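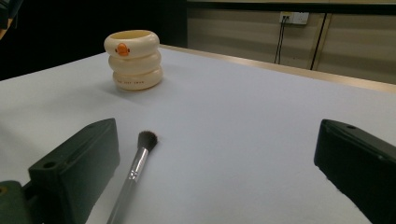 Section 6. Comparing Finger Sets on the Hesis Hand-Held Gripper

6.1 Purpose of this section

This section explains how to compare two finger sets on the Hesis hand-held gripper before you record a full session. The comparison takes one operator and one table. We use the task "put the makeup brush into the cup", as it needs a narrow grip on a slim handle and then a placement in an upright position. If a finger set does this task well, it is usually good for pens, spoons and similar items also.

The procedure was written by Nusrat Rana and checked on the Clatgate controller by Joon-young Jin. Operators who use the older Rajput controller must read 6.6 before they start.

6.2 What you need

– Hesis hand-held gripper with camera, charged
– Finger set A (block fingers, dark green)
– Finger set B (thin fingers, supplied in the small bag)
– Clatgate controller with its cable
– One makeup brush with a slender handle
– One cup that stands stable and is open at the top
– Hex key from the tool kit
– Trial sheet (print from the Lulstead folder)

6.3 Preparing the table

1. Choose a table with a plain, light top. The dark fingers must be easy to separate from the background in the video.

2. Remove everything from the working area except the brush and the cup.

3. Put the cup on the far part of the table, to the left of the center. Keep it away from the edge, so that it does not fall if a finger touches it.

4. Lay the brush flat on the near part of the table, in a diagonal direction, with the bristles pointing away from you. Do not put it parallel to the table edge. A diagonal brush makes the operator turn the wrist, and this is where the two finger sets show the most difference.

5. Look at the shadows. A soft shadow beside the cup is fine. If the shadow is hard and black, move the lamp or close the curtain.

Note: The cup does not need to be plain. A cup with rings or a printed face can be used, and the shape even helps you to see in the video if the cup has rotated during the placement. Use the same cup for both finger sets.

6.4 Fitting and checking the fingers

1. Switch off the controller.

2. Open the gripper completely and remove the fitted fingers with the hex key.

3. Fit the new fingers on the mounting pieces. Tighten the screws by hand first, then a quarter turn with the key.

CAUTION: Do not tighten more than this. The mounting piece can crack, and the crack is difficult to see from the top side.

4. Switch on the controller and wait 15 seconds.

5. Press the trigger slowly to the end and release it. Do this 6 times. Both fingers must move together and come back to the same open position.

6. Open the camera preview. One finger must be visible at the left and one at the right, in the lower part of the picture, with free table surface between them. It is normal that the base of the fingers is not in view.

7. If one finger covers much more of the preview than the other, loosen the camera clamp and turn the camera a little. Then repeat step 6.

Note: On set A the small holes on the top side of the fingers are useful for this alignment. Write down where they are in the preview before the first trial, and compare again after the last one. If they have moved, a screw or the clamp was loose and the trials should be repeated.

6.5 Running the trials

1. Hold the gripper above the near part of the table with the fingers open. The brush and the cup must both be visible in the preview. This is the start position.

2. Start the recording and keep the gripper still for a moment.

3. Lower the gripper until the fingers are on both sides of the brush handle. Grip the handle, never the bristles and if possible not the metal ferrule. The ferrule is smooth and reflects light, so the contact point is hard to judge in the video.

4. Close the fingers slowly, lift the brush and turn it until the bristles point up.

5. Move above the cup, lower the handle into it and open the fingers.

6. Stop the recording. Mark the result on the trial sheet: "placed", "dropped" or "cup moved". If two results apply, mark both.

7. Put the brush and the cup back in their positions and repeat. Each finger set needs 20 trials.

8. Change the fingers as described in 6.4 and do the same number of trials with the other set.

CAUTION: Keep your free hand away from the fingers when the controller is on. The block fingers close with enough force to hurt.

Note: One trial should not be longer than 120 seconds. If you need more, stop, mark it as "dropped" and begin the next one. A tired operator gives bad numbers for both sets, so please make a pause between set A and set B.

6.6 Operators with the Rajput controller

The Rajput controller does not save the finger opening together with the video. You can still do the comparison, but only the trial sheet can be used for the result. Irfan Farooqui keeps a small script which adds the trial numbers to the video files afterwards – ask him for the July version, as the earlier one starts the numbering at zero.

6.7 Reading the result

Count the trials marked only as "placed" for each set. If the two totals are close, look at the recordings and compare the moment of gripping. A brush that rolls between the fingers before it is lifted shows that the contact surface is not suitable, even if the trial was a success.

Send the trial sheets to Faisal Jafri and the recordings to Mudassar Mirani. Write the serial number of the gripper on every sheet, also on the second page.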